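Posted 04/09/2022 | Course Office, Department of Applied Automation
Filed under: Course Materials > Site Visits
3 comments | 19 shares

Introduction to Robot Handling
Handout 6: Notes on the Visit to the Trunance Open Day

These notes cover the afternoon session at Trunance, which all students in the course were expected to attend. They should be read together with Handout 2 on gripper mechanisms. Students who missed the visit may use them to prepare the written report but should state in the report that they were not present.

1. Purpose of the visit

The open day presented the Mersha program, in which people carry out ordinary table tasks with hand-held grippers. The recordings are later used to train a robot arm. The operator's own wrist and arm supply the motion, and the gripper supplies the view and the opening of the fingers. No robot arm is needed at this stage of the work.

The host organization divided the afternoon into a short talk, a demonstration at the table, and a question period. The talk repeated much of our second lecture and is not summarized in full.

2. Parallel linkages and finger pads

The fingers of the demonstration grippers are carried on linkage arms. In a parallel linkage, paired arms keep the faces of the fingers level with each other as they open and close. A thin object and a thick one therefore meet the pads at the same angle. Brass bushings at the pivots reduce wear where the arms turn.

Pads received a good deal of attention in the talk. A soft pad spreads the load and raises friction, but its edges suffer first. The host advised that a pad with frayed edges may still hold well at its center, and that pads should be judged by the state of the contact area - a point worth including in the report.

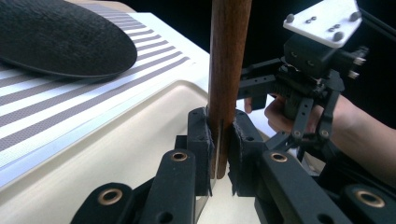

Round stock is a useful test of any two-finger grip. Two flat faces touch a cylinder along two lines only, so the object is free to swing about the axis between the pads if it is held far from its center of mass. A firm squeeze slows this turning but does not always prevent it. Students should be able to draw the contact forces for a rod held upright and for the same rod held level, and to say which case asks more of the pads.

3. Work with two grippers

Several tasks in the Mersha program call for two grippers over the same table. The following terms were used during the afternoon and will be used in the examination.

Handover: an object passes from one holder to another, and for a short time both have contact with it.
Approach: the movement of the open fingers toward the object before contact.
Release: the opening of the fingers after the object is supported elsewhere.

The most common fault in a handover is early release. The host suggested that new operators pause for two full seconds while both sides have hold of the object. The pause is trimmed during data preparation by a program named Driltness, which was mentioned but not shown.

4. Tableware as test objects

Tableware was chosen for this session for practical reasons. It is cheap, it is familiar to every operator, and it combines several difficulties in one small area. Polished metal reflects light and can confuse a camera. Handles and working ends differ in thickness. A knife lying flat offers very little height for the fingers to grasp, and a tray rim limits the angles from which they can approach.
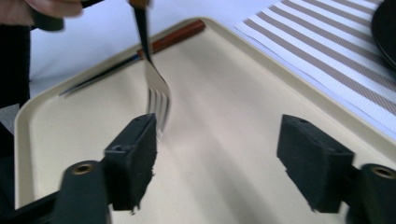
Figure 2. Fork held above the tray, between the open fingers of a hand-held gripper. A knife lies across the tray behind it.

The position of the fingers before contact deserves study. If they open too wide, time is lost in closing; if they open too little, a small error in the approach will push the object away. The correct opening depends on the object, and the host gave no single rule. The course text by Voretti Press, Chapter 10, treats the matter in more detail.

5. Written report

The report should not be longer than six pages, including sketches. It should contain:

- a labeled sketch of a parallel linkage, with the pivots marked
- a force diagram for a round object held between two flat pads
- a description of one handover, divided into stages
- a short comment on pad wear and when pads should be replaced

Sketches may be made by hand - neatness counts. Reports are to be left at the course office by the end of August. Late reports will be marked down by 10 percent.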